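Taking apart a wireless mouse: common questions
Irnovness Repair Bench

Which mice do these answers cover?
Small battery-powered mice with a black plastic shell, such as the Lenovo one on our table.

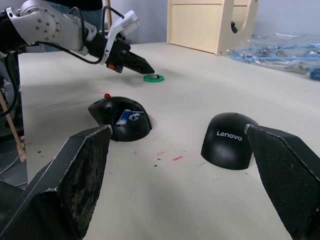 Where is the battery?
Turn the mouse over and look inside the bottom housing. Remove the battery before you touch any screws.
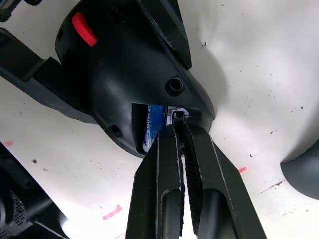

Housing with battery and red slider switch

Does the switch need to be off?
Yes. Slide it off first. Lụa Thái keeps a list of models with odd switches.

How much table space do I need?
Enough to lay parts out without stacking them. Keep small pieces in a clear bag at the back.
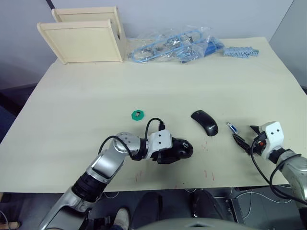
Page last changed: October 8, 2021

Can I drop off a dead mouse?
Yes, at the Karkau desk. The fee is $2. Write to Khang Lưu if you have more than 90.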